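Warehouse & Stores Chat > Work Life > Automation at our place, what's it been like at yours?

porkstead_picker
14 Feb 2020
Right, long one, sorry. I've been in the stores at Skeltstead for years, small parts mostly, and we've just had the new picking system switched on. Vokura, if anyone knows it. It's an automated stacker at the back for the fast movers, and the rest of us get our lists off a screen in whatever order the software fancies. Management line is that no jobs are going. So far that's true, I'll give them that. But the job I've got now isn't the one I had in August and I can't work out if I'm just being a grump about it. What changed for you lot when it came in?

binlabel
Been there. First month is horrible, then you stop noticing. What's your line count?

porkstead_picker
The stacker took 917 lines out of the hand-pick area. What's left for us is the awkward stuff, anything in a floppy bag, anything that tangles, anything with a label on the wrong side. So I do fewer picks than I used to and every single one is a faff. Then the screen shows my rate in orange because I'm slower!

HarishR
Hello, Harish Raju here, I run the stores side at a firm a bit smaller than yours. That orange thing is a setting. The target gets carried over from the old mix of work unless somebody goes in and changes it. Ours was set at 46 an hour for hand-pick, which was fine when half of it was boxes of the same screws, and daft once the easy ones had gone. Ask whoever looks after the system to split the target by item type. It took us one meeting and a lot of biscuits.

binlabel
Or ask them to turn the rate display off altogether. Ours is off and the place hasn't fallen down.

HarishR
I'd keep it, personally. When we had no figures the two fastest people were carrying everyone and it never showed anywhere. They were fed up, quite rightly.

binlabel
Spoken like a man who doesn't have one over his own desk, Harish.

HarishR
Fair. I do get one for late orders though, and it's red.

tapegun_tina
Can I stick up for the machines a minute? My knees are so much better. I used to be up and down a step all day for the top rows and the heavy totes, and now the stacker does all that and I stay at the one height. I'm not going back to the old way for anybody. I do miss the wandering about, mind you. You'd bump into people in the aisles and find out what was going on, and now I get to break and haven't spoken to a soul.

porkstead_picker
Tina that's the bit I couldn't put my finger on. It's gone quiet. I used to train the new starters by walking them round, here's where the washers live, don't trust that shelf, that sort of thing. Now they get a login and a screen and they're "productive" by dinner time. Which is great until the screen says a part is in a bin and it isn't, and they've no idea where else to look.

SunilK
Sunil Karunaratne, I was a trainer at Pathirana when we put ours in, so I'm the enemy, hello. I'd disagree on the new starters a bit. Under the old way it took ages before anyone could work on their own, and whether you got good depended on who you were stuck with. We had people leave in the first fortnight because their buddy couldn't be bothered with them. The screen is at least the same for everyone.

Where I think you're dead right is the missing parts. We logged 300 "not found" in the first stretch and nearly all of them were sorted by the same few old hands who just knew. None of that time was recorded as work. On paper those people looked like the slowest in the building.

porkstead_picker
Yes!! That's me. I'm the slow one who finds things.
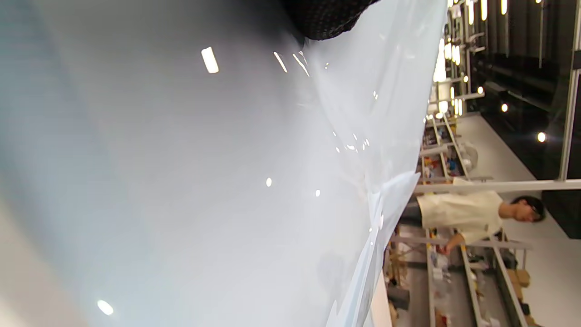
And it isn't hard work as such, I like a rummage, I like knowing the shelves. What gets me is that it used to be part of the job and people would come and ask, and now it's an "exception" and I have to press a button to say I'm having one. I've started keeping a little notebook of where stuff really ends up. My supervisor saw it and asked if I could type it up for the system, and I haven't decided if I will.

binlabel
Don't. The minute it's in there they don't need you.

tapegun_tina
Oh come on, type it up but ask for a grade for it. They gave me stock checker and a bit more an hour when I did ours.

SunilK
I'm with Tina. Get it agreed first, in writing. We ended up with a proper role called location lead, two people per shift, and they came off the rate display completely. It was one of the better things we did and we only did it after somebody kicked up a fuss.

binlabel
And how many pickers did you have at the end compared with the start, Sunil?

SunilK
Fewer. They didn't sack anyone but they didn't replace leavers either. I won't pretend otherwise.

binlabel
There we go then.

HarishR
Ours went the other way for what it's worth. We do 396 orders on a decent day and we couldn't have touched that before, so we took two more on for packing. Depends if the orders are there.

porkstead_picker
Thanks all, this has been more use than the briefing was. I'm going to ask about splitting the target first, as Harish says, and I'll bring up the location lead thing in the same meeting and see what faces they pull. Notebook stays in my pocket for now. Tina, did you have to apply for yours or did they just offer?

tapegun_tina
Applied. One side of paper and a chat with the shift manager. I'll message you what I put.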